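Subject: Re: [hills-travel] Borura Lodge, anyone stayed?

I wrote most of this last night and then the power went, so apologies if a similar message turns up twice.

On [September], a list member wrote:
> We are just back from four nights at Borura Lodge above Welik and I can't
> say enough good things. The website promises "a silence you can hear" and
> for once the website is right. You wake up to the whole valley laid out
> below you, the river bends like a ribbon, and the hot spring is a short
> stroll from your door. The staff treat you as family. Rooms face the
> water, breakfast is included, and the hotel car meets the evening bus.
> It is a place where time stops. Book now before everyone finds out!

I'm glad you had a good time, and I mean that. But I have stayed at Borura twice, the second time this past spring, and I don't recognize several of the things in that message. A few people wrote to me off list asking if they should put money down, so I'd sooner answer in front of everyone. 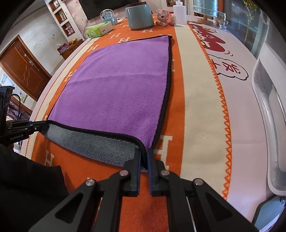
Posted by: oldbusroute

Start with the rooms. "Rooms face the water" is true of one side of the building. The lodge has 32 rooms, and the ones on the back side look at the parking area and the kitchen vents. When I booked, the rate was the same for either side and the confirmation said only "standard double." I asked for the river side in writing and got the kitchen. At the desk they told me a request is a request. Fine, but then don't put the river on every page of the brochure.

The short stroll to the spring: I walked it both ways with a watch. It took me 32 minutes going down, on a path with loose stone and no handrail, and a good deal longer coming back up. I'm in decent shape. My sister has a bad knee and turned around at the first bend. The lodge will drive you, for a fee, and the fee is not posted anywhere I could find. Maybe they've fixed the path since spring. Did you walk it, or did you take the car? I would like to know, and I'm not asking to be difficult.

As for the silence, there is a sawmill across the river. It starts at 5 in the morning. I suppose it may close for part of the year, and if you were there while it was closed, that would explain a lot.

The hotel car did not meet my bus. I called from the stop and was told it only comes for guests who reserve a pickup 2 days ahead. That rule is not in the confirmation either. There's a shared van from the Welik bus stop that goes most of the way up, and it was cheap and on time both trips, so I'd plan on that and treat the car as a bonus.

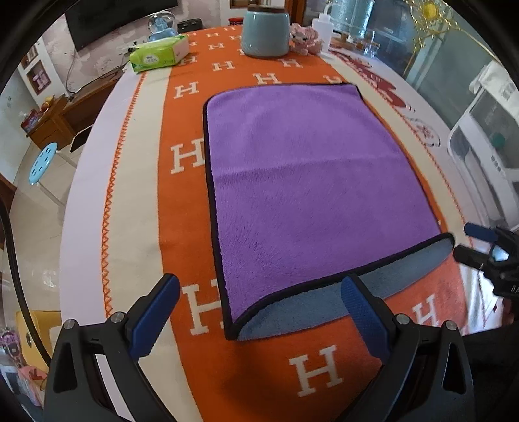 Now the good parts, so you don't think I have a grudge. The beds are firm and clean. The soup at dinner was excellent and they brought more without being asked. The water was hot at every hour I tried it, and I can't say that for much pricier places in those hills. The woman who runs the dining room remembered us from the year before. "Treat you as family" is a bit much for people who charge for a second pot of tea, but they were kind.

If anyone wants other names to look up: the Iwasaki Inn is right on the spring road, older, with thin walls and a shared bath at the end of the hall. I stayed there one night and slept better than at Borura. The Muto Guesthouse is down in town by the market. I haven't slept there, only eaten lunch, so take that for what it's worth. I looked at a room while I waited for the check and it was small and plain, with a proper window.

What I would do before paying Borura anything is get three answers by email. Which side is the room on, and will they hold it? What does the ride to the spring cost? Is the mill running that week? When I sent them a list like that, they answered the breakfast question and skipped the rest. I'd be wary if they do the same to you.

Also, the deposit. Mine was listed as refundable, and when I had to move my dates it became a "credit valid for the current season." I did get to use it, so I lost nothing, but that isn't a refund where I come from. Does anyone on the list have a case where they sent the money back?

Please trim the quoted text if you reply. The digest version of this thread is already a mess.

oldbusroute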